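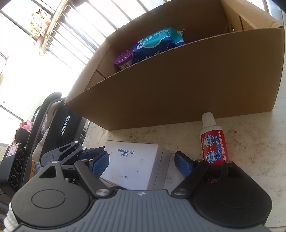
*Soap carton between the blue pads, toothpaste next in line, box behind.*

**Gripper lets smooth cartons slide. Pads or linkage?**

**Laimutė Rebane**

Hello all, and thank you to everybody who helped me with the bolts last time! I'm building a hand-held gripper at my kitchen table, two fingers on a linkage with blue ridged pads, and my practice job is packing toiletries into a cardboard box. The toothpaste tube goes in fine nearly every time. The soap carton is my trouble. I close on it, it looks held, and then it slowly turns between the pads as I lift (I tried 30 lifts one evening and lost seven of them, always the same way). If I squeeze harder the carton dents. Do I need softer pads, or is something off in the fingers? I'd hate to take the whole thing apart again if I don't have to.

**Edmund Wysocka**

Softer pads. Mine were too hard as well and I changed them and it was better.

**Felicja Tomaszewski**

What a nice project, Laimutė! Before you buy anything, close the fingers slowly on a sheet of paper and tug it from the top, then from the bottom. If one end slides out easily, your pads aren't meeting flat, and a stiff carton will pivot on whichever edge is touching. A tube gives a little, so it forgives you. Mine was out by 2 mm at the tips and I chased it for weeks, blaming the rubber the whole time.

Check the bolts where the arms meet the handle, too. Snug them evenly, then open and close by hand to be sure nothing binds. If the pads do meet flat, Edmund may well be right, and a softer set is a cheap thing to try. And wipe both pads and the table with a damp cloth first, please! Cardboard dust and a bit of grit make ridges much more slippery than you'd expect. Let us know how the paper test goes.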